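Hilo sobre por qué he dejado de tomar café después de comer y lo que me ha pasado en estas semanas, que me lo habéis preguntado varios por privado y me da pereza contestar uno a uno 🧵

Contexto: yo era de las de cuatro cafés al día. Uno al levantarme, otro a media mañana, el de después de comer (sagrado) y uno tonto a las seis de la tarde que ni me apetecía, pero bajaba todo el mundo y yo detrás.

Dormía fatal. Bueno, dormirme me dormía, pero a las tres y media estaba con los ojos como platos repasando correos en la cabeza. Le eché la culpa al colchón, al vecino, a la luna llena y a un cojín cervical que me costó un dineral y que ahora usa el perro.

La que me lo dijo fue Els Prins, compañera de la oficina de Udora, un día que me vio bostezar en una reunión que encima llevaba yo: «¿Y si pruebas a quitar los de la tarde?». Me ofendí muchísimo. Tardé dos meses en hacerle caso.

Empecé en septiembre, a lo bruto, un lunes. ERROR. Dolor de cabeza hasta el miércoles y un humor que mi pareja todavía me recuerda. Si lo vais a hacer, quitad primero el de las seis, aguantad así una semana y luego ya id a por el de la comida.

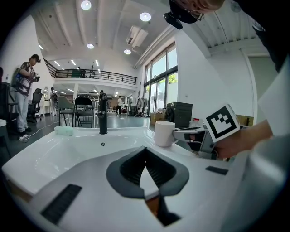 Lo que más me costó fue el rato, más que el café en sí. Esos diez minutos de sentarme después de recoger, sin hacer nada, con algo caliente en las manos. Cuando lo entendí fue todo más fácil: el rato me lo quedo y cambio lo de dentro.

He probado de todo, así que va mi ranking, totalmente subjetivo:

- Rooibos con un chorrito de leche: ganador. Tiene cuerpo y no echo de menos nada.
- Achicoria: me sabe a casa de mi abuela, para bien y para mal.
- Menta: rica, pero a los cinco minutos tengo hambre otra vez.
- Descafeinado: mira, no. Ya sé que los hay buenos. No.
- Agua caliente con limón: la bebí un día y me dio pena de mí misma.

El rooibos lo compro a granel en Stolell, la tiendecita que está al lado del mercado. Me llevo 200 gramos y me duran bastante. Si vais, preguntad por el que lleva piel de naranja, que no siempre lo tienen a la vista.

Mi amiga Floor Desmet se apuntó conmigo y a ella le ha ido regular: duerme exactamente igual que antes (o sea, como una piedra) y encima está de mala leche por las tardes. Ha vuelto al cortado y es feliz. Lo cuento porque esto va a personas, eh.

¿Y yo? Pues duermo mejor. No perfecto, pero las tres y media ya casi no las veo. Y el café de la mañana me sabe el TRIPLE de bueno, eso sí que no me lo esperaba. Ahora hasta muelo el grano, quién me ha visto y quién me ve.

Excepción oficial: el domingo. Comida en casa de mis padres, sobremesa larga, cafetera italiana de las viejas, y ahí caigo y caigo contenta. Esa noche me acuesto tarde y ya está.

Una cosa que me preguntáis mucho: el chocolate. Sí, lleva algo de cafeína. No, no lo he quitado ni lo pienso quitar, por ahí no paso 😂

Y lo de siempre: no soy médica ni nutricionista ni nada que se le parezca, os cuento mi vida y ya. Si lleváis mucho tiempo durmiendo mal, id a que os lo miren.

Si tenéis infusiones con cuerpo que recomendar, dejádmelas por aquí, que se me está acabando el rooibos y tengo ganas de variar. Manzanilla no, por favor.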